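Pikum Upper Stage: Frequently Asked Questions
Answers to the things people ask most often about the stage and its engine.
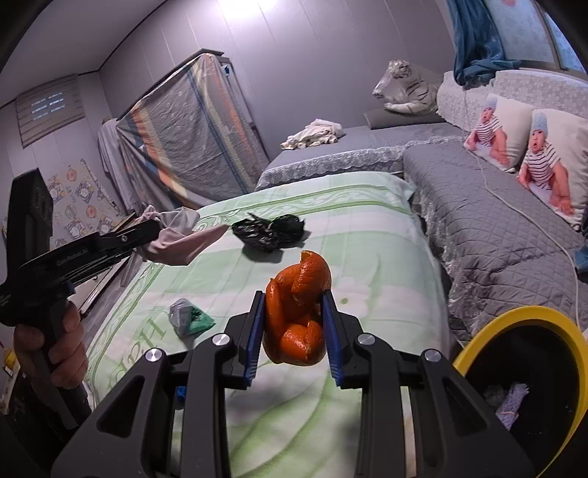
What propellants does the Pikum stage use?
Liquid oxygen and kerosene. The kerosene sits in the lower tank and the oxygen in the upper one, with a common bulkhead between them. Helium is used for pressurisation.

How many engines are there?
One. It is a gimballed pump-fed engine, called Arnon, with a vacuum thrust of 100 kN. The stage diameter is 4 m.

Can the engine be restarted in flight?
Yes. It is rated for two restarts. Small cold gas thrusters settle the propellants before each one.

Where is it built and tested?
Tanks are welded at Donton and the engine is assembled at Ham. Firings also take place at Ham, on the vertical stand. The stand is closed in October for inspection.

How long is a normal test firing?
Acceptance firings last 38 seconds. Qualification firings last 200 seconds. Times are counted from main valve opening, so they include the start transient.

Why do older data sheets give a different dry mass?
The older figure left out the interstage ring and the batteries. Both are now included. If you are comparing sheets, check the note under the mass table first.

Who should I contact about payload fittings?
Chae-won Jeon handles adapters and separation systems. Questions about loads and vibration go to Bok-nam Cha. Please include your payload mass and centre of gravity.

Can I reuse the drawings?
The outline drawings may be used in student reports and talks with a credit. The engine section drawings are not released.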